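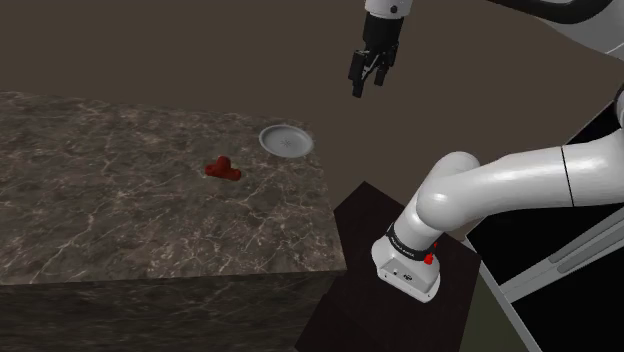 1/ Arm build, week six. The physical arm is still in pieces on my bench in the garage, so I'm doing the motion work in simulation. Marble counter, gray plate, one lumpy red thing to pick up.

2/ Put the base on its own pedestal right beside the counter. I had it bolted to the countertop in the first version and kept losing reach close to the base.

3/ Start pose is gripper up and away from the counter, fingers a little open. Every run begins from there. If I let it start over the plate, the planner takes shortcuts I can't use at home.

4/ Ran 1000 tries overnight with the object dropped at random spots. 468 ended with it on the plate. Most of the misses were grasps that slipped on the way up.

5/ Dineo Baloyi told me to check the friction on the finger pads. It was still at the default. Raised it and ran 1000 more. 800 on the plate this time.

6/ Of the 202 that missed in a batch I ran before bed with the new pads and a faster lift, nearly all were drops near the rim. Went back to the slow lift.

7/ Someone asked why marble. It came with the kitchen model I downloaded. The garage bench is particle board with glue on it.

8/ Real hardware: two joints wired, one motor driver on order from Levance. Fergus Mowat is lending me his bench supply until January.

9/ Next job is the cable. It needs more slack at the wrist before I copy any of these moves over. Will post when the third joint turns.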